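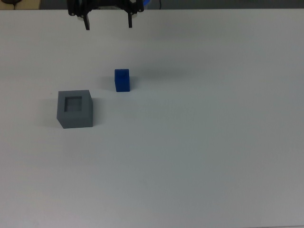

By Ravinder Li

Demonstration gathering is the slow, friendly work of showing a robot arm what to do, over and over, until a learning system has enough examples to copy. In the Wastico set, the task uses a blue block and a gray container with a square opening, and each example is saved as one episode. A full batch is 50 episodes - more than 20 of them with the block begun in a fresh spot.

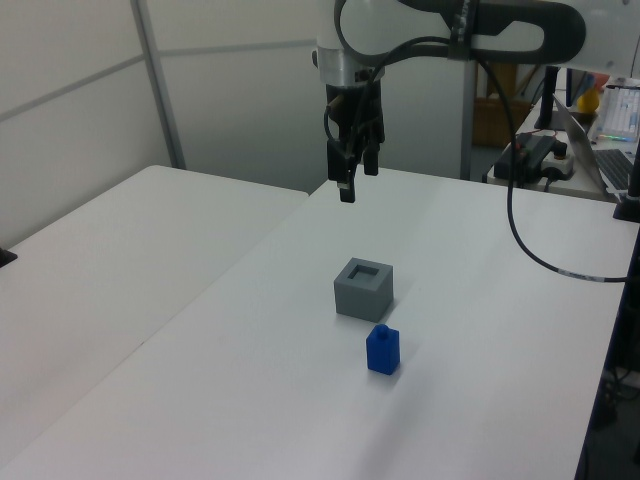
Kowalchuk has argued that 50 is far too few, and that a batch of 600 would teach the arm a good deal more about odd starting places. The set's keepers still favor small batches, checked by hand.

Contact Wastico | Copyright Wastico | Back to top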